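The Judge from Gresitz

Entries closed at noon and Heike Brandes had 14 poems about rain on the kitchen table, 7 of them stuck together with jam.

She was supposed to pick one. By four. The theme was "Weather We Like" and every kid in Gresitz had liked rain, apparently. One had liked hail. She put the hail one on top.

Phone. Neville Ackroyd, from the library.

"Got a winner?"

"I've got jam."

"The mayor's reading it out, so nothing with the word butt."

She checked. Two gone. Well, one and a half, the second was "button" and she put it back.

The hail poem went like this:

Hail came down on Orville's roof
it sounded like a horse's hoof
then it sounded like a lot
then it stopped and I did not.

She read it standing up. Read it again. Did not what? No name on the page, just a grade, third, and a drawing of a goat.

Orville was the goat. It had to be. She knew that goat, everbody on the Bavent road knew that goat, it had eaten her gate sign in December.

Coat. Keys. Half past three already. She drove out with the poem on the passenger seat and the window open and then the poem was not on the passenger seat.

She stopped, ran back along the ditch. Nettles. Found it flat against Henrik Teuber's fence, and on the other side of the fence a girl of eight or so, reading it upside down.

"That's mine," the girl said.

"Did not what?" said Heike, out of breath.

The girl looked at her like she was slow.

"Stop. I was singing. To the goat. He gets scared."

"Oh."

"Its in the poem."

"It is," Heike said. "Yes. It is." Twelve minutes to four. "Do you want a ride to the library?"

"Can Orville come?"

She looked at the back seat. She looked at the goat.
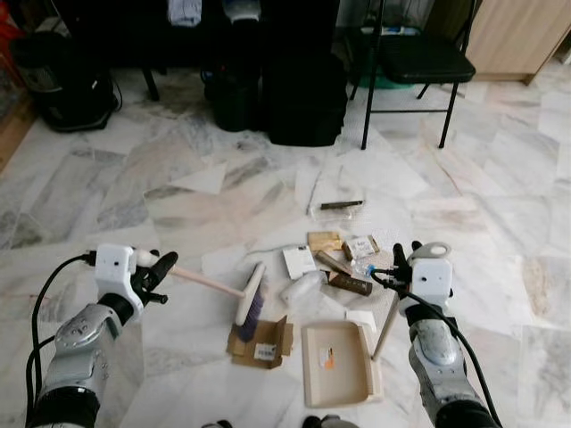
Floor brush with purple bristles.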